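3.2 Purchase plan for the hands

The budget of the Prellano project was fixed in July, before we knew how many hours the hands would work. We had planned one pair of hands, with a reserve of 9 per cent of the purchase price for spare parts. This reserve was too small. In the first 40 working days it was spent almost completely on fingertip pads and fabric covers, and nothing remained for the linkages inside the fingers.

For the second plan we divided the hand into parts which wear and parts which normally do not. Figure 4 shows the parts in question: the dark fingertip pads, the metal brackets at the middle joints and the black fabric which covers the palm and the wrist. Pads and fabric are now counted as consumables and paid from the running budget – the brackets stay in the equipment budget, together with the arm joints.
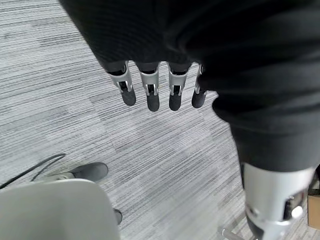

Figure 4. Robotic hand with fabric cover, fingers pointing down over the carpeted floor.

3.3 Suppliers and delivery time

We asked two suppliers, Bernano and Brekke, for a price on 50 fingertip pads and six fabric covers. Brekke was cheaper for the pads, but it sells the cover only together with the complete wrist. Bernano sells each part alone, and for this reason we chose it for both. The delivery time is six weeks, so a new order must be placed when half of the stock is used. Mangubat and Christodoulou follow the same rule in the Dronilbridge laboratory, where the hands are shared between two groups and the cost is divided by hours of use.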